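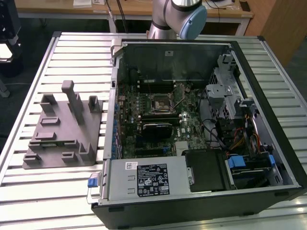
An open desktop tower on its side, with the CPU socket empty.

Kiltside repair mornings are back, and the shelves are filling up
Mar 12, 2022

I've been going on about the Kiltside repair mornings since they stopped in October, so forgive me if I sound a bit giddy - they're back! The old Rezaei shoe shop on the Karkcombe road has its lights on again, and you can bring in anything with a plug, a zipper or a battery.

Last season the benches saw 507 items, from toasters to one very tired accordion, and 200 of those were lamps (what are we all doing to our lamps?). Desktop computers were the next biggest pile. Most of them get a new home with families in Karkcombe once they're fixed up.

The rent is the sticking point this year. Zenthorpe, who own the building, want $600 a month, and the bake sale brought in $57. I bought two lemon loaves myself and would do it again, but we'll need more than cake. There's a jar by the door, and cash or checks are both fine.

Doors open at nine and the last item gets taken in at noon. Bring the power cord if you still have it, and please empty the crumbs out of your toaster first. Parking is behind the shop, next to the bottle bank.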